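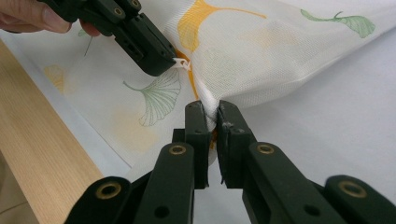

Sheer white mesh with a two-color ginkgo leaf print, gathered to a narrow neck

Printed sheer is a lightweight, semi-transparent fabric with a pattern applied to its surface after weaving or knitting. It is used for curtains, café panels, scarves, gift wraps, drawstring pouches and light covers. Leaf and flower designs are the most common, and the ginkgo leaf, with its fan shape and thin stem, appears on many of them.

Construction
Most printed sheers sold today are polyester or nylon. Cotton voile and silk organza are also printed, usually at higher prices. The threads are fine and set with small gaps between them, so light passes through and the grid of the cloth can be seen at close range. Mesh types have larger, more regular openings than voile. Organza is stiffer and holds a fold, while voile and soft mesh collapse easily and drape close to whatever is under them.

Printing
Designs are applied by screen, by heat transfer or digitally. Heat transfer is widely used on polyester. On an open mesh the color sits only on the threads, and a printed leaf looks paler when the cloth is spread flat than when it is bunched and several layers overlap. Patterns in two colors are often printed on a plain white ground. The Dalon pattern books list ginkgo designs under "scattered leaf," a group in which the motifs point in different directions and the cloth can be cut either way up.

Gathering
Sheer fabric can be drawn into a small space. A wide panel can be pinched or twisted to a thin neck and will open into loose folds on either side. Curtain makers use this for tiebacks and for gathered headings, where the flat width is commonly 2 to 3 times the finished width. Pouches are closed the same way, with a cord or ribbon around the neck.

Sewing and care
Fine needles and short stitches are recommended. Coarse pins may leave holes, and cut edges fray unless they are rolled, bound or finished with a narrow hem. Polyester sheers are washed cool and hung while damp. A low iron with a pressing cloth is used for creases, though tightly twisted areas can stay marked.

See also
Voile
Organza
Curtain heading
Ginkgo in decorative art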